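Durdale Robotics Project – Handout 6
Picking objects with a hand-held gripper
Friday, September 13, 2024

What to bring
Laptop, charged. Your logbook. The signed lab safety sheet if you have not handed it in yet.

Where we are up to
Last week each group mounted the finger pads and checked that both fingers close evenly. Groups that still have one finger leading the other should fix that before recording anything. The usual cause is a loose screw on the finger carriage. Tighten it a quarter turn at a time and test in between.

From today we collect grasps. You hold the tool, pick up the object, move it to the target spot and let go. The camera on the tool records the whole thing, and the Gridance software stores the finger opening alongside the video. One pick and place is one episode. In June the best recordings from the earlier class were used to train the arm in Room 342, and yours will be used the same way.

The task
Shelf sorting. The object set is small household packaging: tins, medicine boxes, tubes and sachets. The target is the tray on the left of the bench unless your task card says otherwise.

Each group records 68 episodes. Split them however you like, but every member must hold the tool for some of them. Write the operator's initials beside each episode number.

Steps for one episode
1. Place the object. Change its position and angle from the last episode.
2. Start with the tool at the home mark, fingers fully open.
3. Press record and wait for the tone.
4. Move in at a steady speed. Slow down over the last few centimetres.
5. Close until both pads touch, then a little more.
6. Lift, carry, lower, open.
7. Back to the home mark, then stop recording.

If you drop the object, keep recording until you are back at the home mark and tag the episode D. Do not delete it.

Notes on grasping
Boxes. Grip across the narrow side. Thin card bows inward if you squeeze too hard, and the recorded opening will then be smaller than the box. Leave other boxes standing or leaning nearby. A cleared bench makes the task too easy, and the trained arm does badly once there is clutter.

Round tins. The two pads are flat and the tin is curved, so contact is a narrow strip on each side. Line the pads up with the widest part. If you are off centre the tin will turn or slide out forward as you close. A domed lid gives less side wall to hold than you would expect, so go lower.

Shiny lids. Overhead light shows up as a white patch that can wipe out the printing. Tilt the tool or shift the bench lamp if most of the lid is lost. Some glare is fine and we want some of it in the set.

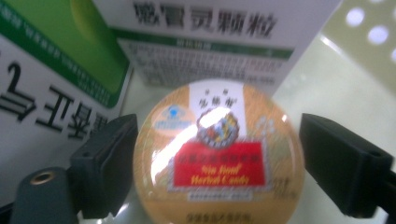 Course coordinator, Durdale Robotics Project

The round herbal candy tin is held from the left and right, with a pad on each side, and the glare covers part of the emblem but leaves the red panel with the English name readable. An episode like this one passes the image check. The white medicine box behind it counts as clutter and should be logged that way.

Naming your files
Group letter, object code, episode number, with no spaces. Object codes are on the Keditz sheet taped inside the cupboard door. Do not make up new codes. Ask for one.

Marking
The recordings are worth 57 marks and the logbook makes up the rest. Marks come off for missing initials, wrong object codes and episodes that do not start at the home mark. Dropped objects do not cost you anything if they are tagged.

Before next class
Upload to the Modise folder. Read the section on finger calibration in the course notes – the short version is enough. Put the tool back on its charger with the fingers open.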